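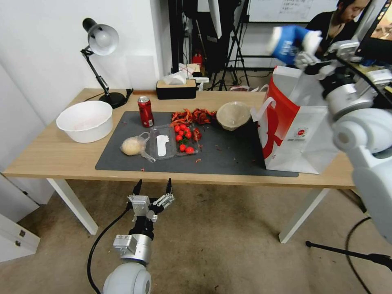
Visita al fondo de cuadernos de apuntador del Centro Cleler

Tiempo de lectura: 6 minutos

El Centro Cleler de documentación teatral abre sus depósitos al público un día al año. La edición de esta primavera se celebró el 19 de marzo, con visita guiada por la mañana y consulta libre por la tarde. Acudí con un interés concreto: comprobar cómo se conservan y describen los cuadernos de apuntador de la compañía Nunditz, que utilizo para un trabajo sobre cortes y variantes en textos dramáticos representados en gira.

El acceso se hace por la calle lateral. Hay que dejar el abrigo y la bolsa en consigna y pasar a la sala con lápiz, papel suelto y ordenador sin funda. Los bolígrafos se retiran en el mostrador. El grupo de la mañana era de 18 personas, en su mayoría estudiantes de Filología y profesores de secundaria.

El fondo

La colección Nunditz consta de 113 cuadernos. Ingresó en el centro en 2021 por compra a la librería anticuaria Heinonen, que la había mantenido íntegra y en el orden en que la recibió. El criterio del centro ha sido respetar ese orden, aunque no sea cronológico ni alfabético: los cuadernos están agrupados por baúl de gira, y dentro de cada baúl por posición. Para el estudio de repertorio resulta incómodo. Para reconstruir qué obras viajaban juntas es la única fuente disponible.

Cada cuaderno contiene el texto completo de una obra, copiado a mano o pegado a partir de un impreso desmontado, con hojas intercaladas en blanco para las anotaciones. Se distinguen en general tres capas: la copia base en tinta negra, las indicaciones de entrada y salida en lápiz rojo, y los cortes en lápiz de grafito. Esta última capa es la más inestable. Se borraba y se reescribía de una plaza a otra, y en varios casos solo queda el surco.

La explicación corrió a cargo de Gwion Llewellyn, responsable de catalogación, y se centró en el problema de los cortes. Un corte marcado con una línea vertical al margen indica supresión habitual. La misma línea con un ángulo en la parte superior indica supresión condicionada, normalmente a la duración del programa. La distinción no figura en ninguna clave escrita: se ha deducido comparando cuadernos de la misma obra con hojas de horario conservadas. Llewellyn reconoció que en los cuadernos del segundo baúl la correspondencia falla con frecuencia, quizá por intervención de otra mano.

Un caso mostrado en sala

Se trabajó con dos cuadernos de La vida es sueño, abiertos sobre atriles de espuma por el mismo pasaje de la segunda jornada. En el primero se suprime la mayor parte de las intervenciones del gracioso. En el segundo se conservan, pero se abrevia el monólogo final de la jornada en un número de versos que obliga a romper una décima. La rotura está resuelta con un verso de enlace escrito en la hoja intercalada, métricamente correcto y de contenido neutro. No consta autor.

La comparación tiene interés para el comentario de texto en el aula. Se suele enseñar la obra a partir de una edición fijada, y el alumno da por supuesto que la representación reproduce ese texto. Los dos cuadernos muestran dos equilibrios distintos entre la acción principal y la secundaria, procedentes de la misma compañía y, según las hojas de horario, de la misma temporada. El personaje que en el primero apenas interviene ocupa en el segundo un espacio considerable y modifica el tono del desenlace.

Descripción y digitalización

El catálogo se gestiona con Jukex, un programa de descripción archivística adaptado por el propio centro. La ficha estándar incluye signatura, título, soporte, número de hojas, manos identificadas y estado de conservación. Se ha añadido un campo repetible para los cortes, con referencia al acto, la escena y el primer y último verso afectados. El campo admite tres valores: habitual, condicionado y dudoso.

La captura se hace a 400 ppp, en color, con carta de control en la primera y la última toma de cada cuaderno. Los surcos de grafito borrado requieren una segunda toma con luz rasante, que se guarda como archivo asociado y no sustituye a la principal. Pregunté si las tomas rasantes se ofrecían en consulta remota. De momento solo se sirven en sala, en el terminal situado junto al mostrador.

Encuentro dos limitaciones. La primera es que la búsqueda por personaje no recupera los cortes, de modo que para saber qué parte del papel de Clotaldo se suprimía hay que recorrer las fichas una por una. La segunda afecta a la numeración de versos: el centro remite a la edición que sirvió de base a cada copia, cuando puede identificarla, y esa edición varía. Cotejar dos cuadernos exige preparar antes una tabla de equivalencias. Yo la hice a mano durante la tarde y solo alcancé a cubrir la primera jornada.

Consulta de la tarde

Se permite pedir dos cuadernos por persona y devolver uno antes de solicitar el siguiente. El servicio es rápido. La iluminación de los puestos centrales es suficiente para la tinta, pero para el lápiz conviene sentarse junto a la pared del fondo, donde las lámparas se pueden orientar. Se autorizan fotografías sin flash previa firma de un formulario. No hay reproducción a cargo del centro el mismo día.

Pedí los cuadernos 7 y 31 del primer baúl. El 7 tiene la costura suelta y se entrega en carpeta, con las hojas numeradas a lápiz por el catalogador. El 31 conserva entre las páginas una lista de atrezo de otra obra, descrita en la ficha como documento anexo. El traslado de una lista a un cuaderno ajeno puede ser accidental, y no me atrevería a deducir de él una representación conjunta.

Datos prácticos: la consulta ordinaria requiere cita y carta de presentación o carné de investigador. En mayo la sala cierra dos semanas por revisión de los depósitos. El autobús deja a cinco minutos a pie, cuesta arriba. La guía impresa de la colección se recoge en el mostrador y contiene la relación de cuadernos por baúl, sin el campo de cortes.

Comentarios (4)

M. Ferrandis
La línea con ángulo la he visto en cuadernos de otra compañía, pero allí señalaba cambio de decorado. Yo no generalizaría fuera de este fondo.

Tere_lit
¿Sabe si admiten grupos de bachillerato? Damos La vida es sueño en el segundo trimestre y me vendría bien el ejemplo de los dos cortes.

Autor del artículo
Tere_lit: en el mostrador me hablaron de grupos reducidos con solicitud por escrito. No pregunté por la edad mínima.

jbolaño_r
Si comparte la tabla de equivalencias de la primera jornada puedo completar la segunda. Tengo las fotos del cuaderno 31 casi enteras, faltan tres hojas.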